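Wurnodora Countertop Basin, White Ceramic, Model 341

Smits Bathroom and Tile / Basins / Countertop basins

Availability: in stock at Clarnach, other colors by order
Page updated: April 21, 2019

Wurnodora is a basin which stands on top of the counter, in the style that many customers call a vessel sink. It has the form of a rectangle with round corners, and the surface is glossy white inside and outside. We sell it since October and it became quickly our most requested model for small bathrooms and guest toilets.

The basin is 60 cm long and 39 cm wide. The rim is thick. Some customers prefer a thin rim, as it is more in fashion now, but in our showroom we saw that thin rims get small damages more easily when somebody drops a glass or a heavy bottle. If you have children at home, we recommend the thick rim.

What is in the box

Basin, without tap hole
Ceramic cover for the drain
Paper template for cutting the counter
Rubber ring
Instruction sheet in English and in German

The tap, the drain pipe and the silicone are not in the box. They can be ordered together with the basin from the Cisitz series, which we keep in the same warehouse.

Choosing the counter

The basin can stand on stone, on solid wood with oil or varnish, on compact board, or on a tiled counter. On tiles you must check that the place for the basin is fully level. A joint that is a little higher than the tiles will lift the basin on one side, and then the water stays in the corner and does not go to the drain.

Many people ask us if a white basin looks good on a dark counter. This is a question of taste, but we sell more dark counters than light ones for this model. On a dark and glossy counter every dry drop of water can be seen, mostly if the water in your town is hard. A matte surface forgives more. Please come and touch the samples before you decide, because the colors on a computer screen are not the same as in the daylight.

The counter should be deep enough to leave some free space behind the basin for a tall tap, and also some space on the side. Customers forget the side very often. They measure only the basin, and later there is no place for the soap, the cup and the toothbrushes. If your counter is short, put the basin a little to one side and not in the middle. This gives one useful surface in place of two narrow ones.

Height

A basin on the counter is higher than a basin inside the counter, so the counter itself must be mounted lower. Before you fix the brackets, put the basin in its box on a table, stand in front of it and move your hands as when you wash them. Your elbows should be a little higher than the rim. If different persons in the family are very different in height, choose the height for the adult who is the shortest.

Tap

The basin has no hole for a tap. You need a tall tap mounted in the counter or a tap which comes out of the wall. The water should fall in front of the drain and not directly in it, otherwise it splashes. With the tall Cisitz tap we tested it at normal pressure and the counter stayed dry. At strong pressure some drops go over the rim, as with every basin of this type.

Mounting

1. Put the paper template on the counter and mark the hole for the drain.
2. Cut the hole. In stone this is work for a professional.
3. Clean the counter from dust and oil.
4. Place the rubber ring and the basin, without silicone, and check it with the level.
5. Connect the drain and let the water run for 2 minutes. Look under the counter with a lamp.
6. When all is dry, make a thin line of neutral silicone under the basin. Please do not use silicone with acid on natural stone.

Do not use the basin on the first day after mounting.

Cleaning

Warm water, a soft cloth and a little dish soap are enough for every day. For white marks from hard water use a mild lime cleaner, but only inside the basin. If the counter is marble, the cleaner should not touch it at all. Powder cleaners and rough sponges will take the gloss away with the time.

Liquid soap leaves less dirt on the counter than a bar of soap, but the bottle makes a ring under it. Lift the bottle and dry the place when you clean. Hair color should be rinsed immediately.

Delivery and returns

In Clarnach we deliver with our own van, and the driver carries the basin to your door. To other places we send it by a transport company on a small pallet. Please open the box while the driver is still with you and look at the rim and at the bottom. If there is a crack, write it on the paper of the driver, and we will send another basin without cost.

You can return the basin in 60 days if it was not mounted. We cannot take back a basin with silicone on it, also if the silicone was removed.

Related products

Cisitz tall tap, chrome or black
Cisitz drain set with cover
Wurnodora small, round form
Neutral silicone, white or clear 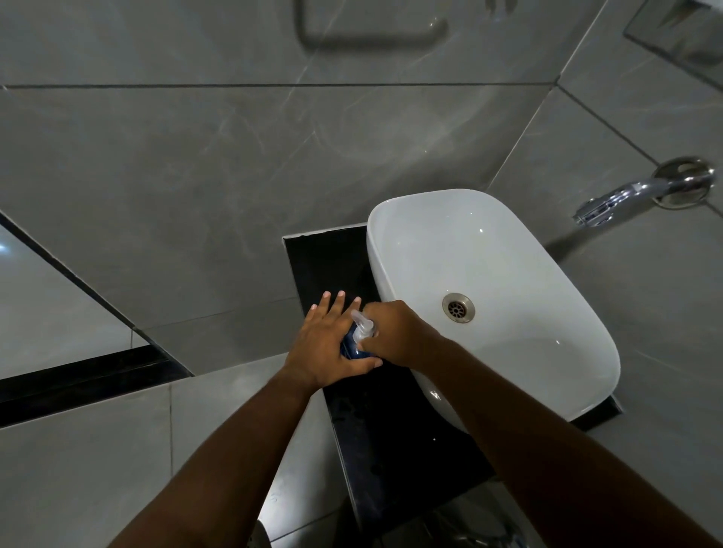 For orders of more than one basin, for example for a guest house, please write to the shop before you pay, and we will calculate the transport for all the boxes together.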